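Last updated in July

Print this post | E-mail this to a friend

The big table and the drawer of little parts

I finally did it! The parts drawer is sorted, and I am so pleased with it that I keep opening it for no reason at all. If you have ever bought a grab bag of electronic bits because it was cheap (mine came from the surplus shop in Hinutville, and it cost me 465 with postage from a place where the money has more zeros than ours), you know how this goes. You tip it out, you say "ooh," you scoop it back in, and two years later it is still a bag.

The listing promised 3000 pieces. I haven't checked and I'm not going to. Plenty of them are tiny, plenty have pins, and every one of them wants to roll under the radiator.

What changed everything was working on a big, pale table. I used to sort on my old desk, which is dark brown and has a grain that swallows anything thin. On a light surface you can see every leg on every part, and you can tell right away if one is bent. I can't recommend it enough. If you don't have a pale table, a sheet of plain poster paper will get you most of the way there.
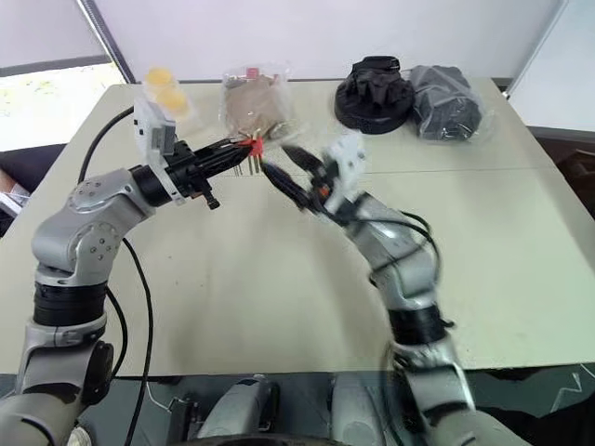 Murali Achari, who taught the evening soldering class I took in Rivera, was always after us to hold parts by the body and leave the pins alone. I was terrible at it. I'd grab a header by the teeth, bend two of them, straighten them, bend them worse. Now I pick things up by the plastic, turn them so the pins face down, and set them in the tray like that. It's slow for the first handful and then your fingers just get it -- such a nice feeling!

As for the trays, I have four of them, the shallow Kurel kind with the dividers you can pull out. One is for anything with a row of pins, one is for resistors, one is for switches and buttons, and the last one is for mysteries. The mystery tray is the best tray. I have no idea what half of it does and I love it.

I tried sorting by color first, by the way, and please don't. It looks gorgeous and you can't find a thing.

Next up is the wire box, which is in a sorry state, and after that I want to get back to the Ilimel clock kit I started last winter. It's missing a connector, and I'm pretty sure there's one in the pins tray that will fit. I'll post again when I've had a go at it.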